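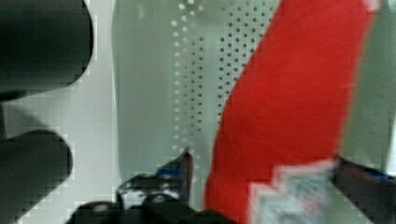 pirnier_pat
Wait, you can keep reds with the rest? I always thought one bright red thing in with the others was asking for a pink disaster, so mine live in a bag on the closet door until there are enough of them.

dukcombe60
Only in the bin! Sorting for storage and sorting for the wash are two separate jobs, and once I split them my whole Sunday-night dread went away. Anyway, what I started this thread for: I finally did the big clear-out, all 341 pieces of cloth in the apartment (napkins, scarves, towels, the lot), and I am so happy with it. Everything goes by color now. Red is the best one – you can spot it from across the room, even half buried.

Hastolov
341?? I'd have to move house. Did you do it in one go?

dukcombe60
Nine evenings, with the radio on. Scarves took two of them.

Ludivine Charpentier
Love the energy, but I'm going to disagree on color. I sorted that way for a year and kept opening three bins to set one table. By use is so much faster. Kitchen things with kitchen things, whatever shade they are.

Kwak
Same as Ludivine. Also my partner is color blind, so that system lasted until lunch.

dukcombe60
Ok, fair, I live alone and I'm the only one who has to find anything!

pirnier_pat
What about care labels? I used to snip them off because they scratch, and now I have a drawer of mystery fabric.

Hastolov
Never snip! Fold with the label on the outside corner. You can check it without undoing the stack, and it takes no extra time once your hands learn it.

Ludivine Charpentier
Labels on the inside for me, sorry. Outside looks messy on an open shelf.

dukcombe60
Mine are in bins, so outside wins. Pat, for the mystery drawer – cold water, by themselves, with an old white rag thrown in. If the rag comes out pink, keep washing them separately.

pirnier_pat
Trying it tonight with the red bag. Wish my rag luck!

Kwak
Do you roll the scarves or fold them?

dukcombe60
Roll! Loosely, though, or the thin ones crease.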